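November, late evening, tea gone cold again

Spent the whole afternoon over the budget with Mei-kuen, and I still can't decide whether we buy a second pair of arms from Tosdale or make do with the 2 we have and put the money into spare grippers (they want 400 apiece, which made me sit down!).

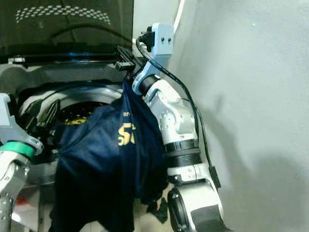 Siu-fong Kwok

Laundry is what eats the parts, I think. Mei-kuen would set aside 100 a month for cables and fingers, and I'd dearly love another 100 on top of that, just so I can sleep.

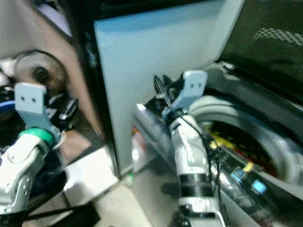 Wai-kit wants to wait for the Brornevico quote, bless him, and he's probably right, but I've waited on quotes before and I'm writing to Tosdale tomorrow morning.
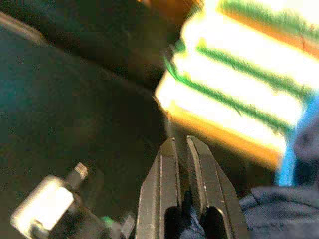

Gripper fingers and something striped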